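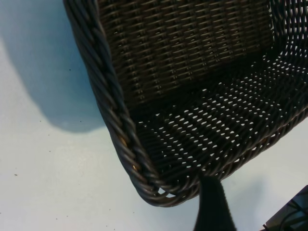

5/20/26

Basket day, finally. I've been putting off the storage thing for the shelving job and Colleen has asked me twice now (nicely!) whether we have a pick, so I cleared the morning and got going.

The dark brown one first, as it's the one everybody likes. Rectangular, rounded corners, big braided rim twisted up like rope. It has that slight plastic shine on the rim, which I don't mind at all, but Songül says it bothers her under the shop lights. Fine, we'll see what Kimie thinks, she has the better eye for finishes. I keep wanting to call it black in my notes and then changing it to brown. It's brown. Very dark brown. Whoever types up the label, please write "dark brown" so we don't get the September mix-up all over again.

The weave is what I spent most of my time on. The sides are flat strands over thin uprights, and on the long wall it's packed in really tight, hardly any light getting through. The short wall is a looser weave, much more open. I like the tight one better for anything with small parts in it. And then the floor is a crosshatch that's basically all little holes! Great for crumbs and sawdust, terrible for screws. I dropped in a handful of the short Wamik screws and gave it a shake over the table and yes, they went straight through. Washers stayed put. Pencils are fine if they lie flat, but stand one up in the corner and the point pokes out underneath and scratches whatever it's sitting on (sorry about the shelf, Narendra, I'll sand it).

So it needs a liner. I cut one from the gray felt left over from the Boström drawers, rounded the corners by eye, took off too much on one, and cut another. The second one is good. I traced it onto cardboard and wrote BASKET FLOOR on it in marker, and it's hanging with the other templates by the door. Please don't use it for coasters.

Load test: I put in 8 of the sample tiles and left it on the shelf over lunch. No sag in the floor that I could feel with my hand under it. Lifting by the rim with both hands, it flexes a bit at the long sides but nothing creaked. Lifting one-handed I didn't love, the whole thing twists. Alby did it anyway, walked it to the other bench and back, and says I worry too much.

Fit: the shelf opening is 347 mm and the basket goes in, but the rim is the widest part and it rubs on the left upright. You can hear it. Either we plane that upright or we go with the Panberg one, which is narrower and has a plain rim, but I find it kind of sad looking. My vote is plane the upright.

Cleaning: dust sits down in the twists of the rim. A dry paintbrush gets it out, the 65 mm one with the stiff bristles. A damp cloth just pushes it further in.

Still to do:
Ask Kimie about the shine
Felt for the rest of the set, 28 liners if we go with this one (do we even have that much gray?)
Write back to Tranirier about the lids
Try the rim again after the upright is planed
Get my screws out from under the bench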